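Folding the odd bits: tea towels, flannels and fabric scraps

My favourite way to spend a grey afternoon is at the table with the kettle on and a heap of cloths to get through (I know, I know, but it really is soothing!). Mine live in one drawer, so everything gets folded to the same size, whatever colour or print it started out as.

Lay a cloth over the table first, so nothing slides about. Then pull one piece at a time from the heap and shake it out well. Soft, fuzzy cloths hold their creases, so smooth them from the middle outwards with the flat of your hand before you make the first fold.

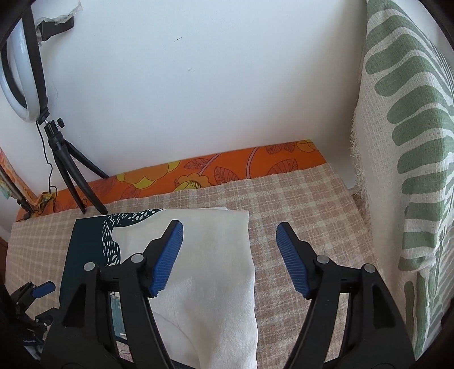
Do I need to iron everything first?
Only the cotton prints, and only if you're fussy like my friend Thoa, who irons her hankies.

Fold each piece in half lengthwise, bring the short ends together, then fold in half once more. Thicker cloths can skip that last fold or they'll spring open on you. Stand them on edge in the drawer, folded side up, with the prints at the front and the plain ones behind. I got 17 into my old Breslow drawer last February and it still closed!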